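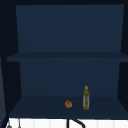
22 November 2025

Went to the open day at Cleder this morning with Samira. The building is out past the Stirkelwood exit, two floors, and most of what they show visitors is on the ground floor. I had expected a lot of moving machinery. The first room was mainly screens, and on the biggest one was a simulated kitchen with an open navy blue cabinet over a faucet. The top shelf had nothing on it. On the bottom one were a tall bottle with a yellow cap and a brown lumpy thing I took for a bread roll. Samira said potato. We never asked.

Holger Sandberg ran that room. He said they practice everything in simulation first and only then try it on the real arm, which they call Lo. Each task gets 100 tries in the simulated kitchen with things moved a little each time, and then 20 tries on the real one. A task can be as small as moving a bottle up one shelf. He said glossy bottles give them more trouble than you would think, and that dark cabinets are hard on the cameras. I asked why they didn't just make the cabinet white and he said people own dark cabinets.

After that we went next door to see Lo. It is smaller than I thought it would be, and slow. It picked up a plastic cup, stopped for a while, and put it on a shelf. Then it did it again and knocked the cup over, and Chun-yin Wan, who was running the controls, set it back up by hand and started over. She did this several times without any fuss. A boy near the front asked if it could do dishes and she told him no. Third time it got the cup up there fine and a few people clapped.

There was a talk upstairs at 11 by Lihua Xie. I followed the first half. She said they have 197 practice kitchens in the software now and want 1,000 by April, with different sinks and cabinets and lighting. The second half was about how they score the tries and I lost the thread. Samira took notes and says she will explain it to me, but I doubt I'll ask.

Coffee was free but weak. Ran into Ojārs Mockus in the line. He has left the bottling plant and is at Cutudlow now, doing maintenance on their conveyors. He looked well. He wants to come by and look at the old drill press, so I need to clear the stuff off it before then.

Home by two. Parking was five dollars, cash only, and Samira paid, so I owe her that. Raked the side yard until it got dark. Leftover soup for supper. Need to call about the furnace filter tomorrow.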